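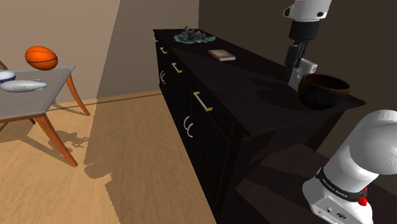 A basketball on a gray-topped table.

Nalthorpe rec center gets its gym floor back
April 6, 2018

Good news if you've been dribbling in your driveway since February – the gym at the Nalthorpe rec center opens again this weekend, and I got to go in early and walk around on it in my socks. (They make you take your shoes off. Bring nice socks.)

For anyone who missed the whole saga, a pipe let go over the east baseline on a very cold night in February, and by the time the morning swim crowd showed up the boards at that end had started to cup. The town first hoped to dry it out and sand it flat. Then the floor people from Rustholm came over, pulled up a few strips, and found the layer underneath was soaked most of the way to half court. So the whole thing had to go, all 1,763 square feet of the damaged end plus the rest of it to match.

I was ready to be grumpy about the new one. I learned to shoot on the old floor and I knew every dead spot, including the one by the left elbow that ate your dribble if you weren't careful. But wow, it's pretty! The maple is lighter than I remember, the lines are crisp, and the three-point arc is finally in the right place at both ends. The ball comes up the same everywhere I tried it. I missed nearly every shot I took, so that part hasn't changed.

The hoops are the old ones with new nets and fresh padding. The bleachers are the old ones too, and they still pinch your fingers if you fold them up the wrong way.

Open gym runs from 6 to 9 most evenings, and the drop-in fee stays at $2 for town residents. There's a cap of 20 players on the floor at once, which is new, and you sign up on a clipboard at the front desk when you come in. Kids' leagues pick up where they left off, and the games that got bumped will be squeezed in before school lets out. The front desk told me 183 kids are signed up this season, even with the gym shut for weeks, and I think that's pretty great for a town our size.

The adult league is starting over from zero, which my own team is thrilled about – we hadn't won yet. Furtună, who were in first place when the pipe broke, are a little less thrilled. I ran into a couple of them in the parking lot and they were polite about it, mostly.

One more thing about shoes. The desk is serious about clean, non-marking soles this time, and if you walk in wearing the pair you wore across the lot, you'll be sent back out to change. There's a bench and a row of cubbies by the door now. The lockers downstairs are still closed while the paint dries, so come dressed to play and leave your valuables at home.

Doors open at 9 on the first morning, and the coffee is free until it runs out.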